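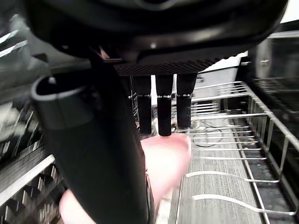
Fig. 3 – Gripper fingers beside the wire dish rack.

Section 4. Sharing the kitchen with your Plekix

Before the first shift, do sit down with everyone who works at the sink and talk over who will be doing what. At our Wititville kitchen the crew kept the glassware and handed over the racks, and they were glad of it.

1. Press Pause on the Beltis panel and wait 5 seconds.
2. Set the rack where the crew can still reach it.
3. Choose Slow for the first 200 cycles – please don't rush this part.
4. Press Resume and step back.

Caution: Keep hands away from the fingers while the arm is live.

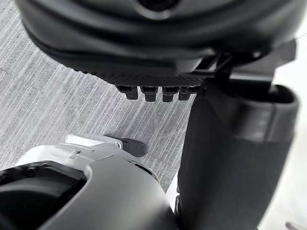 Will we lose hours when the arm takes over the racks?
Hours are set by your manager, and the arm needs a trained person on every shift.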